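How to Set Up and Keep a Test Tube Rack in Order
Posted Mon 11 September by Gudrun Wikström 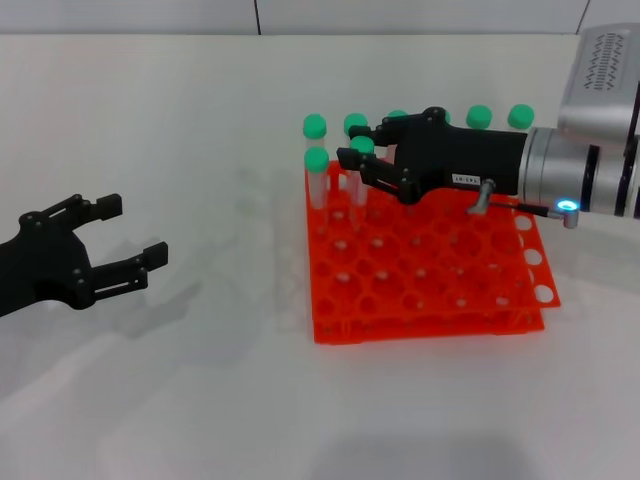 Orange rack on a white tabletop, with green-capped tubes toward the back and left.

A rack is easy to fill and easy to lose track of. The steps below are the ones we use at the Astcombe teaching lab for capped plastic tubes in a multi-tier rack. They work for a rack of any size, as long as the holes fit your tubes.

What you need

A plastic rack with at least two levels of holes
Capped tubes
Tube labels or a fine permanent marker
A notebook or printed grid sheet
Mild dish soap and a soft bottle brush

Step 1: Check the fit

Drop one empty tube into a corner hole. It should pass through the top deck and the lower level and stand straight. If it leans, the hole is too wide. If you have to push, it is too narrow, and you will end up lifting the whole rack every time you take a tube out.

Step 2: Pick a front

Choose one side of the rack as the front and mark it with a small piece of tape. Square racks look the same from every side, and a quarter turn is enough to mix up your grid.

Step 3: Label before loading

Write on the tube as well as the cap. Caps get swapped. Let marker ink dry for 20 seconds before you handle the tube.

Step 4: Fill from the back

Start with the back row and work forward. Tubes at the front block your fingers from reaching the ones behind them, so leave the front holes open for as long as you can. If you are right-handed, begin at the left end of each row. Left-handed people can start at the right.

Step 5: Lift straight up

Hold the tube just under the cap and raise it until the bottom clears the top deck. Don't pull by the cap alone. To put a tube back, line it up over the hole first and lower it slowly through both levels.

Step 6: Write it down

Fill in the grid sheet as each tube goes in. Letters for rows, numbers for columns. Cross out the entry when a tube leaves for good.

Cleaning

Empty the rack completely. Wash it in warm soapy water, brush through the holes from both sides, and rinse. Stand it on edge to drain overnight. Check the maker's instructions before using bleach, alcohol or an autoclave, as plastics differ.

Storage

Keep empty racks out of direct sun. Ours are on the shelf under the Celeck cabinet, stacked no more than two high. Spare caps go in the drawer beside it, sorted by color.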